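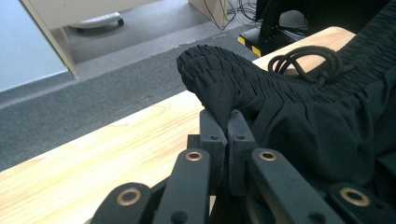
Folding trousers with elasticated cuffs

Applies to: joggers, tracksuit bottoms, thermal leggings with a gathered ankle, children's school PE bottoms. Does not apply to tailored trousers, which are folded on the crease.

The difficulty with a cuffed leg is that the hem is narrower than the fabric above it. The elastic pulls the last few centimetres into gathers, and the leg balloons slightly just before the cuff. Folded like a flat hem, the bulge turns into a hard crease across the shin and the stack leans to one side. The method below puts the thick part in the middle of the fold.

Surface

Use a table at hip height. A bed is too soft and lets the first fold shift while the second is being made. Bare wood is suitable if it is smooth; a rough board will catch brushed fleece. Wipe it first when folding black or navy, as these show crumbs and dust more than any other colour. Keep a lint roller within reach and use it before folding.

Preparation

Check the label, then check that the waistband and cuffs are fully dry. Elastic holds moisture longer than the leg fabric. A pair that feels dry at the knee can still be damp at the ankle, and will smell stale after a week in a drawer.

Empty the pockets and push the pocket bags flat. Tuck the drawcord inside the waistband. If one end of the cord has disappeared into the channel, fix a small safety pin to it through the fabric and work it back along before going further.

Folding

1. Lay the trousers face up with the waistband away from you. Smooth from the waist down to the knee with the side of the hand.
2. Fold one leg over the other so that the side seams meet. Turn the point at the seat inwards to make a straight edge.
3. Pinch each cuff at its seam and pull gently along the length of the leg. Do not stretch the cuff sideways. The gathers should close up evenly.
4. Bring the cuffs up to a hand's width below the waistband. Stopping short leaves room for the elastic, and the finished packet is the same thickness at both ends.
5. Fold in thirds for a drawer, or in half for a shelf.

If a fold will not stay down, the fabric is usually trapped under itself at the knee. Pick up the leg between finger and thumb at the trapped point, lift it clear of the table, and lay it down again. Patting it harder only sets the crease.

Storage

Drawers: stand the packets on edge with the fold uppermost. The shallow drawer in the Eltley chest takes adult sizes folded in thirds. For anything deeper, fold in half and lay flat.

Shelves: keep stacks low. Heavy fleece at the top will compress the elastic of the pairs beneath. Ingeborg Gruber, who sent in the original version of step 4, turns every second pair round so that the waistbands alternate.

Hangers: not recommended. The weight of the leg draws on the waistband, and clip hangers leave marks in knitted fabric.

Care of the elastic

Heat is the main cause of slack cuffs. Wash at 30 or 40 as the label directs, turned inside out, and dry on a line or airer with the waistband at the top. Do not iron over the gathers. If the leg needs pressing, stop short of the cuff and use a low setting without steam.

A cuff that has gone slack can be renewed where the elastic runs in an open channel. Unpick a short length at the inner seam, pin the new elastic to the old, and draw it through. Overlap the ends, stitch them in a small square, and close the gap by hand. Where the elastic has been sewn directly to the fabric, replacing it takes longer than most joggers are worth. Move them to the gardening pile.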